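Honorary Consul's Handbook, Republic of Usum
Section 4: Opening the office and setting up the register
Revised September 27, 2026

Use this section once the host government has given its written agreement to your appointment. If you are still waiting for that agreement, go back to Section 3. You may rent a room and buy furniture before it arrives, but you must not put up the plate, fly the flag or stamp any document.

The Stitton office was the first to open under the present rules and some of the steps below use it as the model. Where local law differs from this handbook, local law comes first. Tell the embassy in writing which step you could not follow.

4.1 Before you start

You will need:

The letter of appointment (original, not a scan)
The host government's agreement, with its reference number
The consular stamp and ink pad, in their sealed box
The brass plate and fixings
One large flag and one desk flag
The Flondevis installation key, sent separately from the letter of appointment
A lockable steel cabinet
A second cabinet or cupboard for stationery and blank forms

If the seal on the stamp box is broken when it reaches you, do not open the box. Note the time of delivery, keep the box in the steel cabinet and ring the embassy duty desk. A replacement takes up to 40 days.

4.2 Preparing the room

1. Choose a room with a door that locks and a separate waiting area. A shared waiting area is allowed if the other users of the building have agreed to it in writing.

2. Place the desk so that a person sitting opposite cannot read the screen.

3. Put the steel cabinet against a wall, away from the window. Bolt it to the floor or the wall.

4. Set out at least two chairs for callers. One should have arms.

5. Fix the plate beside the street entrance at eye level. If the building is listed or protected, ask the local authority first.

6. Hang the portrait of the head of state on the wall behind the desk. Nothing else goes on that wall apart from the map.

7. Place the desk flag on the right of the desk as seen from the consul's chair.

Note: The large flag is flown on the national day, on the host country's national day and when the embassy tells you to. It is not flown every day unless the host country's protocol office has agreed.

Caution: An honorary consulate does not have the same protection as an embassy. Official papers kept apart from private and business papers are protected; papers mixed in with other material may not be. Never store your own business records in the steel cabinet, even for one night.

4.3 Receiving and recording gifts

Offices receive gifts from the first week onwards, mostly from local councils, trade bodies, schools and families who have been helped with papers. Each one must be entered in the gift book, whatever its value.

1. Thank the giver and accept the gift if refusing it would cause offence. Money, vouchers and shares are always refused.

2. Write the date, the giver's name and the occasion in the gift book on the same day.

3. Estimate the value. If you can't, write "not known" and send the details to the embassy.

4. Gifts valued below 100 in local currency may stay in the office. Gifts at or above that value belong to the ministry and are sent on with the next bag.

5. Take a photograph of each gift and attach it to the entry.

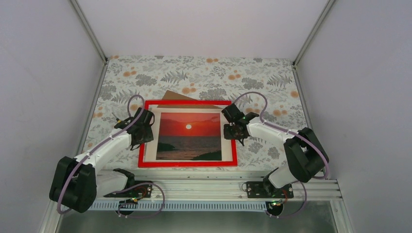 The written part of the entry should be short and should let another officer pick out the item on a shelf without asking you. Give the kind of object first, then its subject or pattern, then its condition. Leave out praise and guesses about the maker. For a framed picture such as the sunset lying on the flowered cloth, "framed picture, sunset" is enough for the first line, and the condition goes on the second. Measure the outside of the frame, not the picture inside it, and write the longer side first. If the giver has told you who made the piece or where it comes from, put this in the remarks column with the words "giver states" in front of it.

6. Label the gift with its entry number. Tie the label on or use a paper band. Do not stick labels to a painted, gilded or polished surface.

7. Keep food and drink for guests, or share it among staff, and write "consumed" in the last column.

Note: A gift made to you as a private person by a friend or relative doesn't go in the book. A gift made to you by someone who has a matter open at the office does, even if you have known that person for years.

4.4 Installing Flondevis

Flondevis is the register used by every Usum post for callers, documents, fees and registered citizens. It runs on one office computer and sends a copy of each day's entries to the embassy overnight.

1. Check that the computer is not used for your own business and that nobody else has a login.

2. Switch on full disk encryption. The embassy will ask for confirmation of this before it activates your post.

3. Connect the computer to the internet by cable. Wireless may be used later on but not for installation.

4. Run the installer and choose "Honorary post" when asked for the type. If you choose "Career post" by mistake, cancel and begin again. The type cannot be altered afterwards.

5. Enter the installation key. It is case sensitive and has no letter O; any round character is a zero.

6. Enter the post name exactly as it appears in the letter of appointment.

7. Enter the host government's reference number, without spaces.

8. Set a passphrase and write it on the card supplied. Seal the card in its envelope, sign across the flap and lock it in the steel cabinet.

9. Wait for the message "Post pending". You can now close the program. Activation is done by the embassy and normally takes one working day.

If the screen shows error 44, the clock on the computer is wrong. Set the time zone to that of the office, not the capital, restart and carry on from step 5. The key is not used up by a failed attempt.

Caution: Don't enter any citizen's details while the post is pending. Entries made before activation are deleted without warning when the post goes live.

4.5 First entries

Once the status has changed to "Post active":

1. Open the Document menu and make a test entry. Use your own name and choose "Specimen" as the document type.

2. Print the specimen, stamp it and sign it. Keep one copy and send one to the embassy. Your signature and stamp will be compared with these from now on, so sign as you mean to sign in future.

3. Send a second signed and stamped specimen to the host country's foreign ministry, addressed to the protocol office.

4. Enter the fee table. Fees are set each July and posted in the Notices tab. Round to the nearest whole unit of local currency, never to the nearest ten.

5. Enter the opening hours. The minimum is two half days a week.

6. Copy in the names of any citizens passed to you by the embassy. Check each one by telephone before marking it "confirmed". 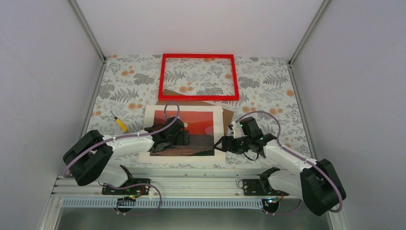
7. Mark as "not reached" any citizen who does not answer after three calls on different days. Leave the record in place. Records marked this way are reviewed by the embassy and must not be removed by the post.

8. Ask each confirmed citizen for a contact outside the country. This is optional for them, and you should tell them so.

Registration lasts until the citizen leaves the district or asks to be taken off. A person who holds a second nationality can register in the same way, but tick the box marked "other nationality held", as it affects what help the office is able to give if the person is arrested.

4.6 Sending and receiving the bag

Papers and stamped documents travel in a sealed bag carried by Sison. The courier collects from honorary posts every second week. Outside those days, use registered post for anything that does not carry a stamp or a passport number.

1. Ring Sison before noon on the day before collection. Give the post code name, never the street address.

2. Fill in the bag list in two copies. One goes in the bag and one stays with you.

3. Put passports in the inner pouch, flat and all facing the same way.

4. Close the bag, thread the seal and pull until it clicks. Write the seal number on your copy of the list.

5. Hand the bag over in person and get a signature. If you are away, your named deputy may do this. Reception staff may not.

6. When a bag arrives, compare the seal number with the one in Flondevis before you cut it. If they differ, do not open the bag.

Caution: Bags from an honorary post may be inspected in some host countries. Check the agreement for your district. Where inspection is possible, leave out anything marked restricted and ask the embassy to send someone.

4.7 Keeping records

Visitor entries are kept for 90 days and then removed by the program. Document and fee entries are kept permanently. The gift book is a paper record and is sent to the embassy when full; ask for the new book when you have four blank pages left.

Print the fee summary on the last working day of every month, sign it and file it in the steel cabinet. If no fees were taken, print it anyway. A missing month has to be explained in writing, and an empty one doesn't.

Spoilt forms are not thrown away. Draw a line across both sides, write "void" and the date, and send them in the next bag with the unused numbers listed.

4.8 Checks before you open to the public

Go through these on the day before opening:

Plate fixed and readable from the pavement
Opening hours and emergency number displayed at the street door
Fee table displayed in the waiting area
Stamp locked away
Specimens sent to the embassy and the protocol office
Flondevis showing "Post active" and the previous night's copy marked "received"
Gift book started, with the post name on the first page
Deputy named, and the deputy's signature sent to the embassy

When every item is done, send the words "Ready to open" and the proposed date through the Messages tab. Wait for the reply before you tell the local press or the district authorities. Section 5 deals with the opening ceremony, seating and the order of speeches.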